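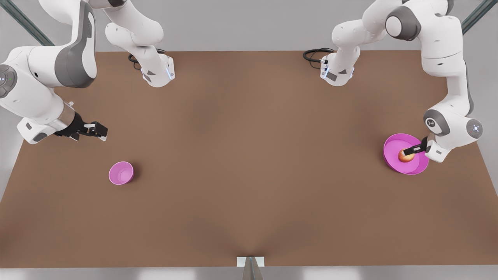
Lekotcombe firm puts two-armed practice package on general sale

A package that lets colleges and small workshops try out two-armed robot jobs on a computer before buying any machinery goes on general sale in September. The maker, Stilent, is based in Lekotcombe and has been running the package with a closed group of users since the spring. It is called Ding.

Ding is a simulator with a set of ready-made tabletop jobs. The user gets a table, a pair of robot arms with two-fingered grippers, and a library of household and kitchen objects to place in front of them. The arms can be driven by hand with a pair of controllers, or by a program the user has written or trained elsewhere. Every run is saved and can be played back from any of the viewing angles in the package.

The release includes 17 jobs. Most involve moving food or crockery: fruit between bowls, cups on to saucers, cutlery into a tray. Four are marked as two-handed, meaning they can't be finished with one arm, and these include opening a lidded tub and folding a tea towel. Stilent says the towel is the one customers ask about most and the one it is least happy with. Cloth is slow to calculate, and on an older computer the picture drops well behind the controls.

The fruit-and-bowls job is the one used in the tutorial. The table is plain brown, the bowls are pink, and the user can set which arm does the work while the other waits. A new user is asked to finish it by hand first and then to repeat it with the bowls moved. The tutorial then shows how to change the size of a bowl, swap the fruit and alter the lighting, which is done from a single settings page.

There are 278 objects in the library. Customers on the higher plan can add their own from standard 3D files, although weights and surface grip have to be typed in by hand. Stilent has published a short table of suggested grip values for glazed pottery, plastic, bare metal, card and fruit skin. Users in the closed group had asked for this after finding that their own objects slid out of the fingers or stuck to them.

Prices

There are two plans. The basic plan costs £155 a month for one computer and covers all the supplied jobs and objects. The workshop plan covers up to five computers and allows imported objects, custom tables and changes to the position of the arms. Stilent quotes for that one on request. Schools and colleges pay the basic rate for the workshop plan, provided the software is used for teaching only.

Both plans are billed monthly and can be stopped with a month's notice. Saved runs belong to the customer and can be exported at any time, including during the notice period. The trial version lasts two weeks and includes three of the jobs, with no export.

How it handles

We were given access to the workshop plan and used it over several afternoons on a desktop computer with a mid-range graphics card. Installing it took most of an hour, nearly all of it downloading. After that the program opened quickly and did not crash.

Driving the arms by hand takes practice. The controllers set the position of the gripper and the software works out what the rest of the arm should do, so an elbow will sometimes swing out further than expected when reaching across the table. A warning tone sounds when the two arms come close to each other. It can be turned off, and after the first afternoon we did turn it off.

Picking up fruit was easy enough from a flat table and harder from a bowl. The fingers have to go in at an angle to clear the rim, and in a deep bowl there is little room to open them once they are inside. A wide, shallow bowl gave far fewer failed attempts. Anyone planning a real job of this kind would learn something useful from an hour spent changing the bowls, and it costs nothing in broken crockery.

Playback is good. A run can be slowed down, stepped through, and marked with notes, and the notes stay with the file when it is exported. Searching through old runs is poor by comparison. They are listed by time only, and with 100 of them saved we ended up keeping a separate list on paper. Stilent says folders and labels will be added in the first update after release.

The manual is clear on the supplied jobs and thin on imported objects. Our own mug came in at ten times its proper size, and the fix was in the user forum and missing from the manual. The forum is small, but questions there were being answered within a day.

Moving to a real robot

Ding does not include a robot and Stilent does not sell one. Programs can be exported in a form that a separate link, made by Wonura, passes on to real arms. The link is sold under Wonura's own licence and has to be bought from that firm. We did not test it.

Stilent is careful about what it promises here. Its sales material says that a program which works in the simulator should be treated as a first draft, and that speeds should be cut to a quarter for the first runs on a real table. It also says that lighting, camera position and the softness of real fruit are likely to cause differences. Buyers are told to allow time for these and to record some runs on their own equipment.

For teaching, that may matter less. One college in the closed group has used Ding as a stand-alone course unit, with no robot in the building, and marks students on their saved runs. Stilent has turned that unit into a pack of worksheets which is free to any school or college on either plan.

What you need

Ding runs on Windows and Linux. A separate graphics card is required; the program will open without one but the jobs will not load. Two controllers are needed for hand driving, and most common game controllers will work. A keyboard can be used instead for one arm at a time, which rules out the four two-handed jobs. An internet connection is needed to install the software and once a month after that to check the licence.

Trial copies can be requested now through the Stilent website. Orders for both plans open in September, and closed-group users will be moved to the release version without having to install it again. An open afternoon, with the software set up on several computers, will be held at the firm's Lekotcombe office in the same month, starting at 2 pm. Places are free but must be booked.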